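The Rulebook for a Dresser

A small code of practice wants household robots to behave themselves before they get anywhere near a household. Getting it written was the easy bit.

April 8, 2023

The argument over the word "down" lasted most of a morning. It went on by video call, between people in three time zones, and at one point somebody shared a spreadsheet. The question was what a robot has to do to be said to have put something down. Must it let go? Must it let go and move away? If the thing then slides off the furniture, was it ever down at all, or only passing through?

I had asked to sit in because I was promised a lively session. By the end I had strong opinions on the matter, and I still have them, and they have not made me popular at dinner.

The call belonged to Vaver, a code of practice for robot arms that are meant, one day, to tidy up after us. It is put together by Kindlow, a small firm that tests other firms' robots, with help from an outfit called Baudry, which builds the simulated rooms the testing is done in. The current draft has 2,445 numbered lines. Several of them are about books.

If you were hoping for something on robot uprisings, I looked, and there is nothing. The nearest the draft comes to menace is a clause on elbows. It says that the part of the arm doing the work gets all the attention while the rest of it swings about behind, and that testers should record what the rest of it hits.

Everything in Vaver happens first on a computer. A robot arm made of sums is given a piece of furniture made of sums and asked to deal with whatever has been left on top. It is cheap, and a drawing of a dresser does not need replacing. It also means you can run the same small domestic incident over and over, with the light changed or an object turned, which is more patience than most of us can bring to a dresser.

The room I was shown had an orange floor that I would not have chosen. On the dresser were a remote control, a thick book with a sort of nebula on the cover, and, in the middle, a mottled lump that I took for a piece of weathered stone and then for something in camouflage. I never settled it. The code does not require you to.
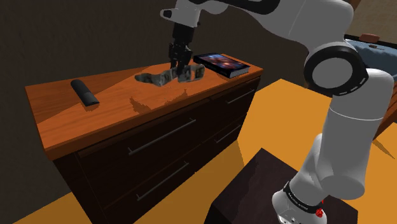
Leave the other things alone

Rule one of Vaver, or at any rate the rule everyone brings up first, is that the job includes the things that are not the job. A robot asked to deal with one object must account for its neighbours. If the remote was there at the start, it should be there at the end, pointing the same way.

This sounds like common sense, and anyone who has lived with another person will know how far that gets you. Earlier ways of scoring these trials tended to look only at the target. Had the object gone where it was meant to go? Full marks. That the book had gone with it, or gone on ahead, was a matter for the book.

Kindlow's people tell a story about one of their own early runs, which they call the clean sweep. The arm was asked to shift a single item and did so by way of a broad sideways gesture that cleared the whole surface. Under the scoring of the day, it passed. Someone put the clip in a talk and it got a laugh, and then there was a silence while the audience thought about their own scoring.

So now there is a neighbour clause. It is 20 lines long and covers nudging, tipping, dragging, covering up and what the draft calls "knock-on contact", where the robot touches a thing that touches a thing. Nondel, which makes grippers and has been the grumpiest of the firms invited to comment, wrote back that by this standard its own staff would fail to lay a table. Kindlow replied that it had no plans to test the staff.

There is a companion clause on looking. Before it moves, the system under test has to file a list of what it believes is on the surface. It may be vague. "Object, unknown" is allowed, and testers speak warmly of systems that use it. What is marked down is the confident guess, and some of the confident guesses have been lovely. I was read a few over the phone. One system, faced with a folded jumper, had put down "loaf".

I find this the most grown-up part of the whole thing. Most of what goes wrong in my own house begins with someone being sure what an object is. The draft asks the machine to say what it thinks, say how sure it is, and then be held to both. I would sign up to that for a number of people I could mention.

Twice, from somewhere else

The second big rule concerns where you stand to watch. A trial that has been viewed from one side only does not count under Vaver. There must be a second view of the same furniture, from far enough round that the arm cannot hide its own work behind its own bulk, and a third from close in by the gripper.

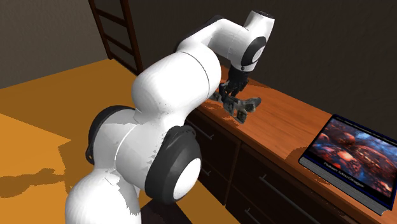
The same dresser from another side, in simulation, with much of the arm in the foreground.

It took me a while to see why people felt so strongly. An arm is a large thing. Seen from the wrong place, its joints fill the view and the interesting bit, the few inches between finger and object, goes on behind them. Firms do not always pick that angle on purpose. They do seem to publish it rather often.

Baudry told me that before the rule came in, it had gone through 400 clips sent by firms wanting a certificate and found that a good many showed the robot's shoulder doing something impressive. It would not say which firms. It did say the shoulders were very good.

Shadows get a section too. In a simulated room you can have whatever sunlight you like, and for years the fashion was for none, just a flat even glow as in a dentist's waiting room. Robots trained in that glow were then shown a real afternoon and took fright. Vaver insists on proper lighting in at least some of the trials, with dark patches falling across the top of the furniture where they are least welcome. Half an object in shade is still one object. It has to be written down somewhere, apparently, and now it is.

Nondel objected to the shadows as well. Their edges, it said, were jagged, like something cut out with bad scissors, and no real lamp ever made a shadow like that. Baudry did not argue. Smooth shadows take longer to work out, and when you are running trials by the thousand you pay for every one. The compromise is that rough shadows are allowed so long as the report says they are rough. I asked whether a robot might learn to be wary only of rough ones. There was a pause on the line, and I was told it was on a list.

The list, I gathered, is a real document. It is called Things We Know About, and any firm that uses the code is supposed to publish its own version beside its scores. Here you own up. The floor is one flat colour. The handles have never been pulled. The objects are all a bit odd close to, since the surfaces were never meant to be seen from a finger's width away.

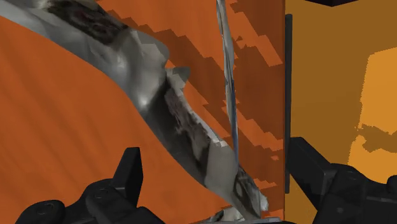 Owning up does not come naturally to a trade that lives on demonstration videos, and the clause nearly sank the draft. Three firms left over it. Two came back in December, a month in which, one supposes, people feel the need to be on better terms. The third has published its own code, which is four pages long and contains the word "delight".

The close-in view causes the most owning up of all. From across the room, a simulated object looks like a thing. Next to the fingertips it can come over smeared and patchy, with bits that might be an edge or might be the computer giving up. A person would shrug and pick it up anyway. A robot has to decide where the thing stops, and if the picture is lying to it, the score that comes out the other end is a score for coping with bad pictures. Vaver says testers must keep the close view even when it is ugly, and must not tidy it for the brochure.

Which brings us back to "down". The version agreed that morning has 12 parts. The object must be resting on the surface named in the instruction. The fingers must be open and clear of it. It must stay where it is for a stated time, which was itself put off to another call. The arm must then go away, and it must go away without touching the neighbours, see above.

Nondel wanted a thirteenth part, to cover objects that were never up in the first place. A gripper can come down, close on very little, rise again looking pleased and leave the object where it began, resting on the named surface, with open fingers well clear. Every box ticked. The chat went quiet, and then somebody typed a word that will not be in the final text.

They are meeting about it again next month. I have asked for the link.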